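Bradley Treloar
20 July 2025

I have been trying to cancel a jigsaw puzzle subscription since November, and I would like to tell you how it's going.

Some background. My sister gave me a year of Pundlow for my birthday. One puzzle a month, "curated to your temperament." There was a quiz. I answered it truthfully and they sent me 1033 pieces of fog.

I want to be fair to the fog. It was a nice fog. There was a bridge in it if you squinted, and by week three I had built most of the bridge and all of the edge and had stopped making eye contact with the rest.

The number bothered me too. Who cuts 1033 pieces? A thousand is a puzzle. The extra 33 feel like a remark somebody made under their breath.

Anyway, the gift year ran out and it renewed itself, on my card, which I had given them in order to "verify my temperament." I accept that this one is on me.

So I went to cancel. The website has a button for upgrading, a button for gifting, a button for pausing, and a button for telling a friend. I paused. Pausing gets you 30 days, and then they send a puzzle to celebrate your return.

The return puzzle was a field of gravel.

I wrote to support. Support is a chat window named Wirkholm. Wirkholm was sorry to hear I was leaving and asked what I would change about gravel.

I said I'd like it to stop coming to my house. Wirkholm gave me a coupon.

Coupon was good for the deluxe tier. The deluxe tier is two puzzles a month. I want you to know I read the whole offer before closing the window, like a man looking at a second helping of something he's allergic to.

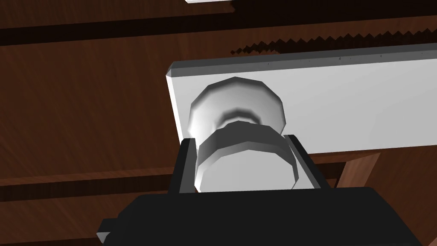 Pinheiro wrote back under the coupon post that the trick is to move. She changed her address to her old apartment, the puzzles went there for half a year, and the new tenants ended up liking them and took over the account.

I've thought about this more than I should. I'm not moving, but I did look at listings.

Several of you have suggested calling the bank. I called the bank. The bank was very good about it and blocked the charge, and Pundlow sent me a puzzle on credit with a handwritten card saying they understood times were hard.

The card was signed by a person with a real pen. I felt terrible. I nearly paid.

Meanwhile the boxes. I don't have a closet for this. They live on top of the fridge, then on the dryer, and now there's a stack next to the front door that guests take for a donation pile. I have not corrected them. Please come over.

I tried the library. The library has a puzzle swap shelf, take one and leave one, and the woman at the desk watched me leave one, and leave one, and leave one. She said the idea was that I'd also take one. I went home with a basket of kittens, 683 pieces.

Here's the awful part: I loved the kittens. Four evenings, no dinner to speak of. Every piece was obviously ear or obviously basket. I had forgotten a puzzle could want to be finished.

It was missing a piece, of course. Middle kitten, left eye. He looks like he's heard about my gravel.

So last night, feeling strong, I read the terms and conditions, start to finish, with a snack. Section 2 says I can cancel at any time by mail. Actual mail. To an address belonging to something called Skestix, who apparently own Pundlow, or are owned by it – the sentence goes around twice and then sits down.

I wrote the letter. I haven't written a letter since I was a kid thanking my aunt for socks, and I'm afraid it came out in the same tone. "Thank you for the fog. I am well. School is fine."

Then I found I had no stamps, so I went to the post office, and the line was out the door, and the man ahead of me was holding a flat envelope against his chest with both hands. I didn't ask. I saw the word Skestix. We nodded at each other.

He says he's in the tea branch. They send him a tin every couple of weeks, "matched to his outlook." It's all chamomile. He finds this insulting and I can see why.

We've traded numbers. He's taking the gravel, and I have a lot of chamomile now.

Letter's in the mail. It says to allow six weeks for processing, during which deliveries will continue as normal. If anyone wants a puzzle, next month's theme is "Quiet Snow."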